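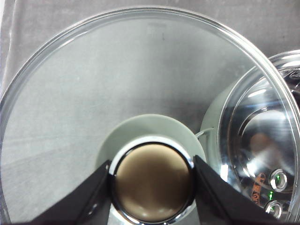 Sep 10, 2020. Warp sizing, linen singles for the Prarnby sample.

Carried over from March: the starch size on the last linen warp was too stiff near the selvedges and flaked at the reed. Dust under the breast beam was nearly all size, with very little fiber in it. Suspect two causes, paste too strong and uneven squeeze. Only the first is being changed today.

Batch A: potato starch at the old strength, for reference.
Batch B: starch cut to 2 percent by weight, with a small amount of tallow melted in.

Both made the same way. Starch slurried in cold water until no lumps show on the spatula, then added to hot water in a thin stream with constant stirring. Held below a boil for 40 minutes. Strained through muslin. A skin forms quickly if the paste is left uncovered, and pieces of it stick to the yarn and do not brush out.
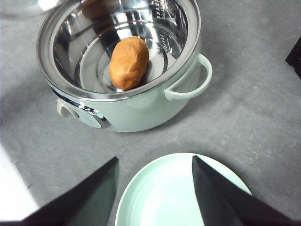

Batch B strained much faster than A. It is cloudy when warm and sets to a soft gel overnight, so it has to be rewarmed before use. Do not thin it with cold water at that stage; the March notes record streaks from doing so.

Skeins wetted out first, then worked in the size by hand, squeezed, snapped and hung with a light weight. Turned on the rod at intervals to stop the size from collecting at the bottom. Total yarn 100 g, split evenly between batches.

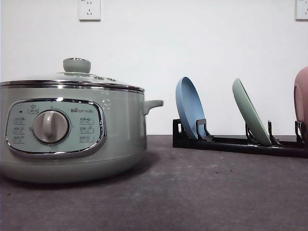 *Electric pot, lid on.*

Observations after drying:

- A: wiry, strands bonded together in places, audible crackle when the skein is opened. Winds badly.
- B: smooth, a few hairs standing up, separates with a light shake. Slight greasy feel, acceptable.

Abrasion check with the old reed section, same tension on each. A shed white powder almost at once. B shed very little but began to fuzz toward the end of the run. The strength is probably a little low for a close sett.

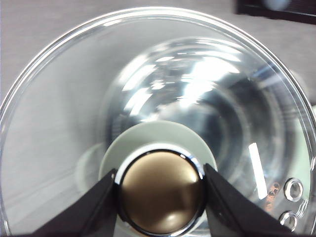

Yiğit Polat wants to try a flaxseed size on the same yarn before we commit. No objection, but it spoils fast and would have to be used the day it is made. He will write that up separately.

To do:

- Repeat B slightly stronger, tallow unchanged.
- Wash-out test on both. The Brolanstead finishing sheet calls for warm water and no detergent.
- Label the skeins. A and B are on adjacent pegs and look alike from the door.
- Check squeeze rollers for flat spots before the full warp.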